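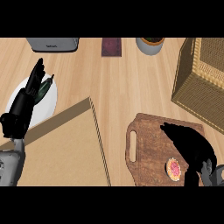 Simulated kitchen table with two arms, a cucumber on a plate and a tart on a cutting board. Render: Hotiscombe

Hotiscombe has released results from its household manipulation tests, and the short version is that two-armed machines can clear part of a table but are still slow and uneven at it.

The company ran 480 simulated trials in July using its Danzer control software. Each trial gave a pair of arms one short instruction, such as moving a piece of food from a plate to a basket, and a limit of 20 seconds. Object positions and table clutter were changed between runs.

Single-object moves went best. Results dropped when the target sat close to something large and flat, or when the path to it crossed the other arm's working area. Round, low items were a separate problem. The software tended to approach them too high, close the fingers on the top edge and lose the object during the lift.

"A cucumber has a long axis and you can grip across it," said Kwesi Bawa, who leads testing at Hotiscombe. "A tart has no good side. If you press hard enough to hold it, in a real kitchen you have probably broken the crust." The simulator treats food as rigid, so crushed items were not scored as failures.

A smaller set of trials on physical arms is under way at the firm's Grultdale site. Bawa said the main differences so far are in contact and friction, and that gripper force settings tuned in simulation have had to be reset for most soft goods. Success rates from Grultdale have not been published.

Hotiscombe is also testing a shop-floor version of the software, named Silent, for sorting mixed goods into bins. It uses the same planner with a fixed list of almost 700 items. Bawa said that work is further along, mainly due to the fixed list and consistent lighting.

No date has been set for a household product. The next round of trials will add deformable food models and a longer time limit.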